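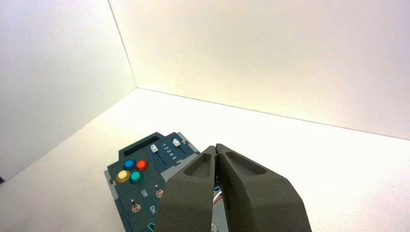 Subject: Re: [costume-drama] Prustonus – theatrical cut or the series?

Hi all,

Catching up on the thread after a busy February, so sorry if somebody has already answered the bit about the missing ballroom. Quoting the original post so you don't have to go dig it up:

> Has anybody on the list seen both versions of Prustonus? I rented
> the movie last weekend knowing nothing except that it had nice hats,
> and I liked it a lot up to the wedding. After that I was lost. The
> younger brother is in Dultow, then he's home with a scar, and the
> whole family is acting like we already know how he got it. Did I
> doze off or is there a scene missing?
>
> Also, the poster has everybody in a ballroom and there is no
> ballroom in the movie! I went back and checked.
>
> I hear there's a series version with 30 episodes. I'm tempted, but
> that is a whole lot of evenings. Is it worth it, or is it the kind
> of thing where they just put back all the shots of horses?
>
> And does anybody know who does the English subtitles on the Fallahi
> discs? They seemed a lot better than what I'm used to.

OK, so you did not doze off. The scar scene is really missing, and the ballroom too. Both are in the series, and the ballroom takes up most of an episode. It's where the older brother finds out the land has been sold out from under him, and he has to keep dancing while the news goes around the room behind his back. I've watched it more times than I'd like to admit. Why you would cut that and keep the long business with the ferry license I will never understand, but the poster must have been printed by then.

The way I remember it, the series was shot first and the movie was pulled out of the same footage afterward, with a few new linking scenes. You can sort of spot the new ones if you look at the collars. In the series the mother wears that high stiff collar right up until the funeral and then she switches to the soft one, and it means something – she's done with her husband's family. In the movie she's in the soft collar for the carriage conversation, which comes before the funeral. Drove me nuts the first time. My sister didn't notice at all and told me to please stop pausing.

Is it worth 30 episodes? I'd say yes, with some skipping. The start is slow, and there's a subplot about a surveyor that goes nowhere (he's charming, he measures a field, he leaves). Once the family moves to the city it picks up, and the stretch from the ballroom to the trial is as good as anything I've seen in a costume drama. The last couple of episodes drag again. The very last one has an ending I didn't like as much as the movie's, so if you already saw the movie you've had the better ending and can feel fine about quitting early!

There are horses, by the way. Lots of them. They didn't bother me.

I was lucky enough to see the movie on a big screen when the old theater in Pernarcombe ran it. The place has 655 seats and I'd guess most of them were empty, but what a way to see those interiors. On my TV at home the candlelight scenes are just brown. In the theater you could make out the embroidery on the sleeves, and there's a moment with the grandmother in the corner of the room where I had never even realized she was sitting there. She hears the entire argument! It changes how you take her scene the next morning. If it ever plays near you, go, even with the collar problem.

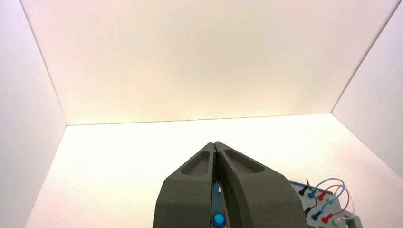

Gripper and white walls.

On the Fallahi discs: I don't know who does the subtitles, they aren't credited on mine. I agree they're good. What I like is that they keep the forms of address different, so you can tell when the steward stops calling her "madam" and starts using her name. The download version I had before just used "you" for everything and I missed that whole romance until it was practically over. One warning though. On my copy, the subtitles on disc 2 run late starting a little way into the second episode, and they stay late until you stop the disc and start it over. I thought it was my player, but I tried it on my neighbor's and got the same thing. If yours does it too, write and let me know, I'd like to send them a note and it would help to say it's more than one copy.

The extras are pretty thin. There's a feature on the costumes that lasts around 30 minutes, and it's mostly people saying how heavy everything was. The part about dyeing the mourning clothes is great, and then it's over in no time and we're back to the director's chair. No commentary, and no deleted scenes from the movie (I guess the series is the deleted scenes).

To whoever asked further down the thread about the Dultow chapters, no, they didn't film there. The harbor is a set, and so is the hill road. I was disappointed too. The rooftops look so convincing in the storm episode that I'd already started pricing a trip in my head.

One question of my own before I go make dinner. Has anybody read the novel? I've heard the surveyor comes back in it and turns out to matter quite a bit, and if that's so I might have to take back what I said about him. I don't need a spoiler-free answer, go ahead and tell me. My library only has the second volume and I'm not starting in the middle.

Oh, and for the person who wanted the music, the song over the end credits in the series is a different one from the movie. The series one is sung by the actress who plays the maid. I haven't found it for sale anywhere, but if you let the last disc sit on the menu it plays the whole way through, so that's how I've been listening to it while I fold laundry.

Cheers from a fellow hat person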